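Last updated: November, early evening

ok small kitchen thread. I finally like a microwave?? Two knobs, one round button, done. Our old Skunden had 42 settings and I used one of them 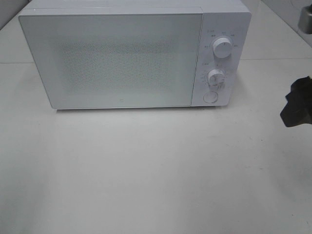
the new favourite. very white, very plain

The labels round the top knob are tiny and look like Chinese so I'm going by the pointer and hoping for the best lol. Bottom knob is your timer

Lunch is a sandwich on my pink plate. Kristof Segers says warming sliced white bread is a crime and it should go in a pan. Kristof can wash the pan

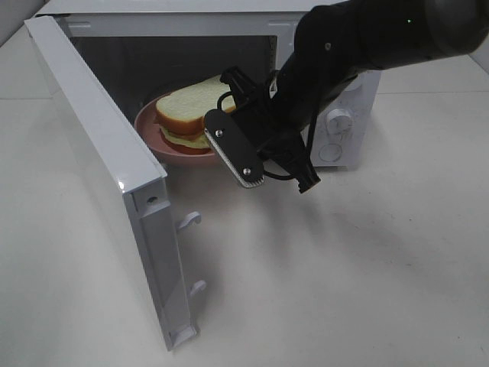 pink plate, white bread, no regrets

My tip is short goes, roughly 10 seconds each, and check in between. Any longer and the crusts go chewy as

Door swings left btw, so leave some bench space on that side!

Filed under: Kitchen bits, Lunch

Recent posts
Bread bin or no bread bin
Tea towels I've ruined
Fumo kettle, 900 boils later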